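Budgeting for a tabletop robot cell

Budgeting for a tabletop robot cell is the planning of money, floor space and staff time for a small robot arm mounted at or beside an ordinary table. Such cells are found in teaching labs, small workshops and research groups. The arm gets most of the attention, and deservedly so, as it is a marvelous piece of machinery! The total, though, is set largely by everything around it.

Main cost groups

Planners usually sort a budget into arm and controller, end effector (the gripper or other tool), and mounting and accessories. The last group covers aluminum rail, clamps, brackets, poles, cable guides, work surfaces and the objects to be handled. It is the easiest to underestimate and the most fun to shop for. A well-chosen clamp can turn a dining-height table into a respectable workstation in a few minutes, and it leaves the table free for other uses later.

Work surfaces deserve a line of their own. A whiteboard laid flat is a popular choice: it is wide and smooth, it can be marked up and wiped clean, and it costs very little next to the arm. Glossy boards reflect ceiling lights, so cells that rely on cameras may also need money for a matte sheet or different lamps.

Task materials

Cords and cables are a favorite for practice work. They bend, twist and never lie the same way twice, which makes them wonderfully demanding for so cheap an item. Buyers normally order spares in several lengths.

The Poojary worksheet

A widely copied planning sheet was drawn up by Pavithra Poojary and Godfrey Kombo for the Sandhu teaching workshop. It lists every part below the price of the gripper on a single page. In the first version these small parts came to $1,413, against the $200 originally set aside. Yoon-hee Yoo later added a column for delivery time, after a set of brackets from Celtero arrived in June, three weeks behind the arm they were meant to hold.

Lease or purchase

Short projects often lease the arm and buy the accessories outright. Rails and clamps keep their usefulness for years and move happily from one arm to the next.

See also: End effector; Fixture (tool); Workcell

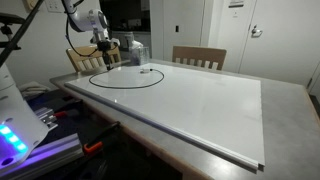 Robot arm with black gripper over a whiteboard, with a looped cord on the board and clamps at the table edge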